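Rental Walkthrough Checklist, Moltdale house, with my comments
Tue 15 January

Okay, I do this every winter and I always end up scribbling in the margins, so this year I'm typing it up!

1. Smoke alarms: OK. All of them chirped back at me when I pushed the button. The one in the hall is yellowing, though, and I'd like a new one by April.

2. Carbon monoxide alarm: OK. Moved it out from behind the bookcase (who puts it there?).

3. Outlets and cords: NEEDS WORK. The Trandport power strip in the den is feeding another power strip, which is a big no from me. One of them goes.

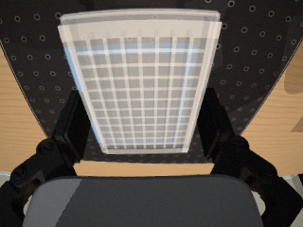 I also found a cracked cover plate by the back door. Cheap fix, I'll grab one this weekend.

4. Space heater: OK, with a note. It's the Bélanger, it shuts off when tipped, and I tipped it 2 times to be sure. Keep it three feet from the drapes, please!

5. Water heater: OK. No drips, and the relief valve pipe points down like it should. The label says 2000 and I believe it, so start saving.

6. Stairs and railings: NEEDS WORK. The basement rail wiggles. I tightened both brackets and it still wiggles, so I think the anchors are shot. I got a quote for a little over $200 and I'm still grumbling. 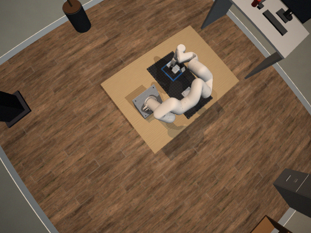

Aitana Paredes: Before you pay that, check whether the bracket screws are going into a stud. Mine were only in drywall, and longer screws plus moving one bracket over fixed it.

Good call, I'll go down with the stud finder tonight.

7. Dryer vent: OK. Pulled out a wad of lint the size of a cat. Flap outside opens and closes.

8. Fire extinguisher: NOT CHECKED. It's under the sink behind everything. Doing it Saturday.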